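3.2 Self-reported relief and its limits

Most of the claims made for celery seed, cherry extract and similar remedies in gout rest on what people say about their own joints. We don't think that is worthless, but we are wary of it. A gout flare usually settles within a week or two with no treatment at all, so a person who starts a capsule on the worst day will nearly always feel better by the end of the bottle.

The Kinstead survey, which we re-read for this paper, followed 103 adults who bought Zemard capsules over the counter. Three were dropped because their diaries were blank, leaving 100. Of these, 32 said their pain had "gone or nearly gone" by the end of May. There was no comparison group. Blood uric acid was measured in only two people, and the report doesn't say why those two were chosen.

Daily tasks were scored as well, among them dressing, folding laundry and opening jars (Figure 2). The scores rose along with the pain ratings, as one would expect when the same person fills in both on the same page.

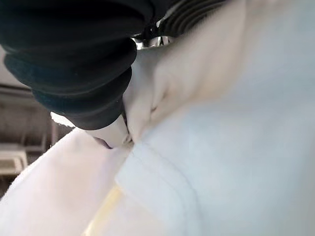
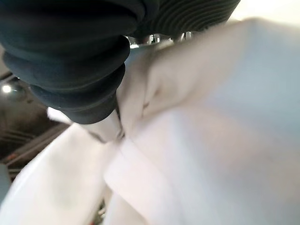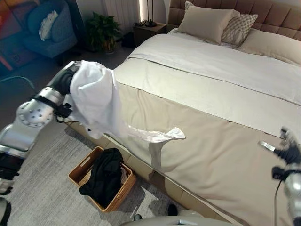

Figure 2. Handling white fabric with a gripper.

3.3 What a fair test would need

Mao and Shengli Shi have argued that herbal products should be judged by the same rules as any other medicine. We agree, and would go further on one point. Diaries should be collected by someone who doesn't know which capsule was taken. The Salton group tried this with a smaller sample and saw the benefit shrink, though their dropout rate was high and we wouldn't lean on the result too heavily.

Diet is the other gap. People who buy a remedy often cut back on beer and red meat in the same week. Yulan Mao's food checklist would have picked this up at little cost, but it wasn't used. Until it is, we can't say how much of the change, if any, belongs to the capsule.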